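Potora completes bedroom refit at Dralbridge

Furnished-housing operator Potora has completed the bedroom refit at its Dralbridge building, the company said in December. The work covered 230 apartments and replaced beds, floor coverings and bedside lighting. Total floor area recarpeted was 1,341 square meters.

Upholstered beds were supplied by Moreira. Textiles came from Skandberg, under a contract that also includes laundering and replacement of worn items for 27 months. The contract value was not disclosed.

Potora has also revised its standard for making up a double room. The duvet is now folded back below the pillows in a straight line, and a textured throw is laid over the lower half of the bed so that it hangs over the foot and side. Patterned pillows are limited to the smaller size - full-size pillows stay plain. Armchairs and potted plants remain in the rooms as before.

Check-in at Dralbridge stays at 3 p.m. during the changeover to the new standard.

We use cookies to improve your experience on this site. By continuing to browse you accept our cookie policy. Accept | Settings
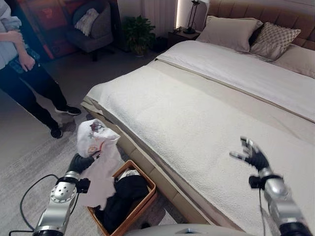 A second phase, covering hallways and shared laundry rooms, is budgeted at $920 per apartment and has no start date yet.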